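Drawers that stick are one of those small miseries you can put up with for years, and I did, all through our time in Trotden, until my neighbour Olga Montecinos came round with a stub of plain white candle and sorted the worst one while the kettle boiled! Pull the drawer right out, brush the dust from the runners (an old toothbrush is lovely for this), then rub the wax along every edge that touches. Push it in and out a good few times and see how it feels.

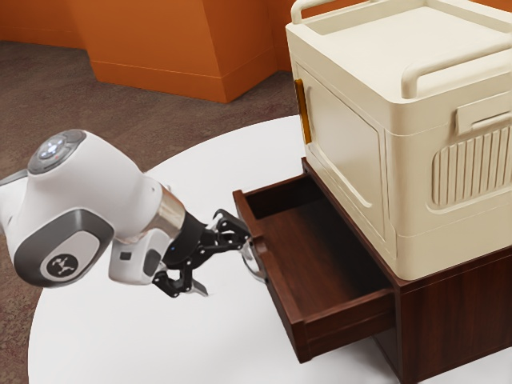

If it still drags in January it may well be swollen with damp, so let it sit somewhere airy for a day or two before you go anywhere near it with sandpaper. I once sanded first and had a rattly drawer all summer.

While it's out, have a proper sort through. I keep tea towels rolled, string in a jam jar, and spare batteries well away from loose screws and coins. 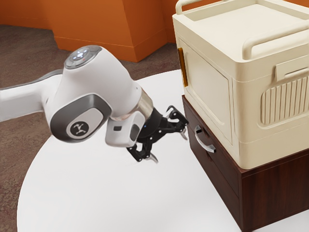

Musty smells want a saucer of bicarbonate of soda, left in for a night with the drawer shut. Lavender is nice too, but do the bicarb first or you'll only have musty lavender, and it does linger so.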